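Birkby Robotics Group
Equipment Planning Meeting – Minutes
18 Feb 2020, upstairs meeting room

Agenda
1. Matters carried over
2. Where we are with cloth handling
3. Spares and wear parts
4. Second workstation
5. Floor and storage
6. Summer budget and order dates
7. Actions

1. Matters carried over

Minutes of the previous meeting were accepted with one correction: the Tufa quote was for two wrist brackets, not one pair per arm. That makes the Tufa price per bracket lower than we recorded, so good news for item 3.

The old bench supply has been returned to the electronics lab. They would like the leads back too. Still looking for the leads.

2. Where we are with cloth handling

The lab team reported on the work with the humanoid and the white practice cloths. Everyone who has been downstairs this month came back excited, and the group spent longer on this item than the agenda allowed. Holding a cloth between the two wrists is now a routine start to a session, and the team wants to move on to folding in halves, then folding in quarters, then towels out of a basket – which is the part we all want to see!

Points raised:

Thin cloths are harder than thick ones. The team would like a proper range of fabrics and asked for a small standing budget so that nobody has to raid the kitchen drawer again. Agreed, $200 for the period up to July, to be spent as the team sees fit.

Cable routing at the wrists came up more than once. The loops work, but they need checking before every session, and the checklist on the wall is out of date. A new one will be written before any new arm parts are fitted, so that the two jobs don't get tangled up with each other.

Battery time is the main limit on a session at the moment. See item 3.
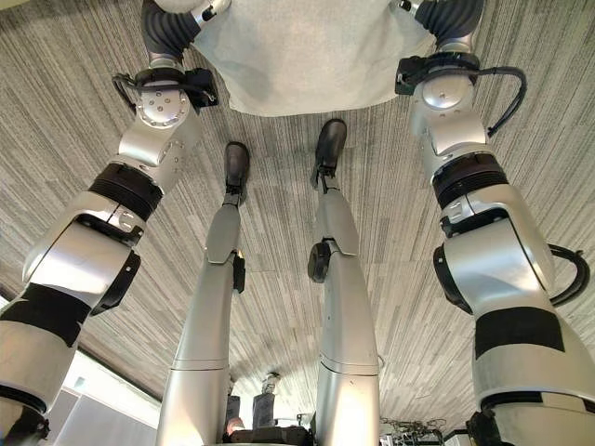
3. Spares and wear parts

The list has been cut down a good deal since the first draft. What remains:

Battery pack, one additional. Pemard quoted $2869 including the charger. This is the largest single item before us and the one with the most support in the room. With a second pack the team can swap and carry on, and the afternoon slot becomes usable all the way to the end. Approved.

Wrist brackets and cable set. Tufa quoted $764 for the lot. A cheaper set exists but the cables are shorter and we would need extensions, and no one was keen on extensions. Approved.

Flexible joint covers. Held over. The lab team will look at the present ones again and say whether they want replacements this year or next.

Foot pads. Asked for by the lab team, no quote yet. We agreed in principle to buy a set as soon as there is a price, provided it comes in under the limit for purchases that don't need a meeting.

A question was asked about buying everything from one supplier to save on shipping. Pemard doesn't carry the brackets and Tufa doesn't carry the pack, so that was a short discussion.

4. Second workstation

The present computer does recording and playback together and gets slow when both are going. The proposal is a second machine for recording only. Two options were put forward:

Option one, a new desktop from the university catalog. Fast, quiet, three-year cover, but a long wait.

Option two, take over the machine coming free from the Dullton project when that wraps up in July. Costs us a new drive and an afternoon.

There was real enthusiasm for option two, partly because the Dullton people have looked after it so well and partly because the money could then go toward a second set of cloth trials in the fall. The counterargument was that July is a long way off. After some back and forth we agreed to take the Dullton machine and to ask whether it could be shared on Fridays before then.

5. Floor and storage

The carpet is fine for standing work. If we get as far as walking with a cloth held up, the lab team wants to try it on a hard floor as well, and asked about interlocking mats. Sizes and prices to come to the next meeting.

Storage: the charger for the new pack has to live somewhere with air around it. The metal shelf by the door was suggested. Facilities will need to approve the outlet. A lidded bin for clean cloths and another for used ones was also requested, and can come out of the $200.

6. Summer budget and order dates

Both approved orders go in this week. Pemard gave a lead time of 21 days from receipt of the purchase order – a very welcome improvement on last year. Tufa ships from stock.

The July review will cover foot pads, joint covers, mats, and the drive for the second workstation. Anyone with a request for that round should send it with a written quote. Links to web pages are not quotes.

7. Actions

Lab team: write the new pre-session cable checklist; inspect joint covers; get a price for foot pads; measure for mats.
Purchasing: place the Pemard and Tufa orders; open the cloth budget line.
Chair: write to Dullton about Friday sharing; contact facilities about the outlet.
All: if you have the bench supply leads, please bring them in.

Next meeting to be set once the battery pack has arrived.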